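4.2 Setting out the sorting sheets

Before we turn to the answers themselves, a few words are in order on how people in Wotstead and Hinodwood came to sort their household memories, as the method grew out of many kitchen-table talks and owes a good deal to the patience of our hosts. Each of the 400 households was asked to think back over the things they had kept, mended or passed along, and to place each one on a plain surface wherever it seemed to belong. We gave no headings and drew no lines. Marlies Egger had found in her earlier visits to Foltov that people talk far more freely when the space before them is bare, and we were glad to follow her lead.

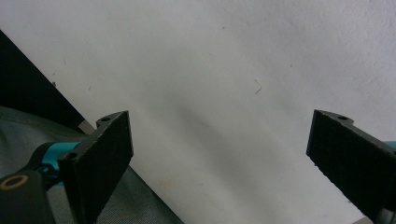 Figure 3. A pale surface with small scattered marks, seen from close above.

The talks that followed were often long, and we let them be long. A cracked jug might lead to a grandmother, and the grandmother to a quarrel over a field. In all we wrote down 2,084 separate stories, many of them told by more than one member of the family and seldom in the same way. Where two tellings differed we kept both, following Taheri, and marked the pair for the closer reading given in Section 7.

Small things did much of the work. Buttons, keys and toy bricks drew out warmer and fuller stories than furniture did, and older tellers in Hinodwood liked to have something in hand while they spoke.

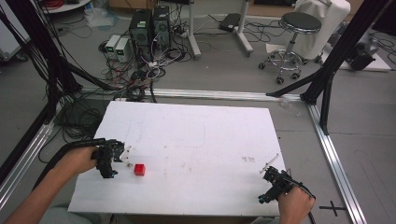

Figure 4. A small red studded block on a white board, with both hands at work above it.

We come back to these smaller keepsakes in the next section, where the Wotstead stories are taken first.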